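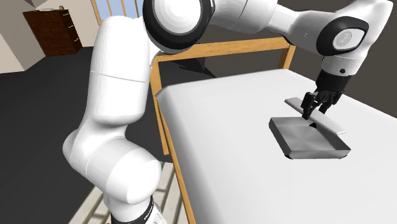 Mattress and Bedding Care: What to Do and How Often

Most mattresses get attention twice in their lives, once when they come through the door and once when they leave. A little work in between keeps them fresher, and none of it takes special equipment. You need a vacuum with an upholstery tool, baking soda, dish soap, a few white cloths and a dry morning with the windows open.

Strip the bed completely

Take off everything, including the protector, and wash it all while you work on the mattress. Sheets and pillowcases can go in warm water. Check the label on the protector before using the dryer, as many have a waterproof backing that cracks on high heat. Leave the mattress bare for at least an hour before you start. Overnight moisture needs time to get out, and baking soda clumps on a damp surface.

Vacuum slowly

Use the upholstery tool and go over the top in overlapping strips, head to foot. Then do the sides. Most of the lint and grit sits in the seam where the top panel meets the border, so switch to the crevice tool and run it the whole way along. Clean the tool first. A brush that was last used on the stairs will leave gray streaks on white fabric.

Spot cleaning

Never soak a mattress. Water that goes in deep takes days to come out, and memory foam is the worst for this. Mix a teaspoon of dish soap into a cup of cool water, dip a white cloth, wring it hard and blot from the outside of the stain toward the middle. Blot again with plain water, then press with a dry towel.

For sweat stains, sprinkle baking soda over the damp spot and let it dry before vacuuming. For blood, use cold water only. Hydrogen peroxide at 3 percent from the drugstore works on old marks, but test it on the side near the floor first. It can lighten colored ticking, and it should stay off memory foam.

Deodorizing

Shake baking soda over the whole surface through a kitchen strainer. One medium box is plenty for a queen. Leave it from breakfast to mid-afternoon, then vacuum twice. If your vacuum has a paper bag, check how full it is before you begin – fine powder clogs bags and filters quickly. Skip the scented oils you see in a lot of recipes. They can leave a spot of their own.

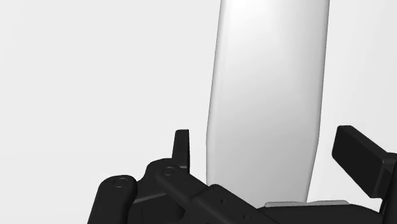 Pale surfaces show every smudge, so keep a clean white cloth handy.

Rotate or flip

Turn the mattress head to foot every 3 months for the first year and twice a year after that. Flip it only if both sides are made for sleeping. Many newer ones have a top and a bottom, and the label at the foot will say so. Write the month of the last turn on a piece of masking tape and stick it to the bed frame. If you always do it in October and again when you put the winter blankets away, you won't need the tape.

A queen can weigh almost 100 pounds, so get a second person. Slide it off to one side first, then swing it around flat. Handles sewn to the border are meant for positioning and will tear out if you lift by them.

Look underneath

While the mattress is off, check the slats. Tighten any loose screws and wipe the wood with a barely damp cloth. Gaps wider than 3 inches let foam sag between the slats, and an extra slat or two from the lumber yard will fix it. A solid plywood base should have holes drilled in it for air.

Pillows and blankets

Most polyester pillows can be washed, two at a time so the machine stays balanced. Use half the usual detergent and run a second rinse. My own washer spins at 800 or 1,000, and 800 is enough for pillows. Dry on low with a couple of clean tennis balls and break up the lumps by hand halfway through. Foam pillows don't go in the machine at all. Air them on a rack out of the sun.

Wool blankets seldom need washing. Hang them outside on a dry, breezy day, brush them down and fold them away in cotton bags. An old pillowcase works fine for this.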